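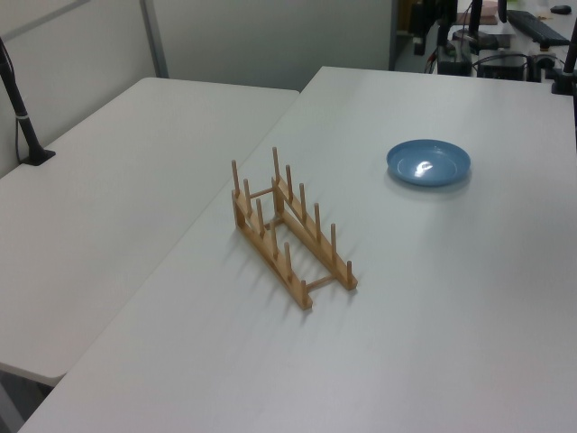
Wooden dish rack with upright pegs.

Kitchen Tips for Residents of Graduate and Family Housing
Moneck College, Office of Residence Life
Updated 14/12/2021

Moneck College houses 2,000 students in its residence halls and campus apartments. Most graduate residents cook for themselves during the academic year, many of them in a kitchen shared with people they met at check-in. The tips on this page were gathered by Residence Life staff from unit inspections, maintenance records and suggestions sent in by residents. They supplement the Housing Agreement and do not replace it.

Washing and drying dishes
Scrape plates into the trash before washing. Apartment sinks in Onuoha Hall have no garbage disposal, and rice, pasta and coffee grounds account for most of the clogged drains reported there.

Wash glasses first, then flatware, then plates, and leave greasy pans for the end. Change the water when it turns cloudy or cool. A pan with burned food should be filled with hot water and a spoonful of baking soda and left for an hour, with a note beside it if the kitchen is shared.

Air drying is preferred to towel drying in shared kitchens. Stand plates on edge with space between them. Wooden racks should be wiped down weekly and allowed to dry fully on both sides; a light coat of food-grade mineral oil once a semester keeps the wood from splitting. Do not put a wooden rack, spoon or cutting board in the dishwasher. Plastic-coated wire racks should be replaced when the coating cracks and rust appears.

Dishes may remain in the rack overnight. After that they should be put away by the person who used them. Residents of the Vorkunitz Apartments have found it useful to assign each person a shelf and to label it with painter's tape, which comes off without leaving glue behind.

Sponges and dishcloths
Replace sponges every two weeks, or sooner if they smell. Wring them out and stand them on edge. Dishcloths may be washed with towels on the hot setting and must be completely dry before they go back in a drawer. Keep one cloth for dishes and a different one for counters and floors; two colors make this easy to remember.

Ovens and stovetops
Check inside the oven before turning it on. Roommates store baking sheets there, and occasionally plastic lids.

The ovens in the older units run hot. If a recipe calls for 350 degrees, begin checking the food 7 minutes before the stated time. An inexpensive oven thermometer will show how far off a particular oven is, and Maintenance will recalibrate the thermostat on request.

Wipe spills from the stovetop once the burners have cooled. For baked-on spots, spread a paste of baking soda and water, cover with a damp cloth for 20 minutes and wipe clean. Steel wool and scouring powder scratch glass cooktops permanently, and the cost of a scratched cooktop is charged to the unit at checkout.

Use the exhaust fan whenever a burner is on. Never prop open the apartment door to clear smoke, as this carries it into the corridor where the building alarm is located. Open a window.

Refrigerators
Set the temperature to 37 degrees. Write the date on leftovers and discard them after four days. Raw meat belongs on the lowest shelf in a container with sides. An open box of baking soda helps with odors for two or three months, after which it can be poured down the sink with hot water.

Before winter break, remove milk, cut fruit, cooked food and anything else that will spoil by January. The refrigerator itself should be left plugged in and closed. Residents leaving for the summer must empty it, wash the shelves with warm soapy water and dry the door seal.

Trash, recycling and pests
Take kitchen trash out at least every other day. Rinse cans and bottles before placing them in the blue bins. Pizza boxes with grease on them go in the trash.

Flour, cereal, rice and pet food should be kept in containers with tight lids. Ants usually follow one route to the food; wiping that route with vinegar and water will slow them down while a work order is processed. Residents should not use spray insecticides in any unit.

Small repairs
Residents may tighten loose cabinet knobs and drawer pulls, and a screwdriver can be borrowed from the front desk of any hall. A drawer that sticks can often be helped by rubbing a plain candle along the runners. Leaks under the sink, loose outlets, broken hinges and anything involving gas must be reported to Maintenance. Place a bucket under the leak and close the shutoff valve if it can be reached safely.

Kitchen workshops
Residence Life offers a free kitchen workshop each semester in the Nadeck Room. Jintana Rattanakul, assistant director for graduate housing, leads the session on planning meals for a shared kitchen. Brendan Hanrahan of Maintenance covers drains, filters and appliance care. Some 300 residents attended during the last academic year. Space is limited and registration is required.

Residents who need an adapted kitchen, including lowered counters, lever faucets or visual smoke alarms, should write to Ultan Kinsella in the Accessible Housing section. Requests are accepted at any time of year.

Work orders may be submitted online or at the front desk. For a gas odor, leave the building first and then call Campus Safety.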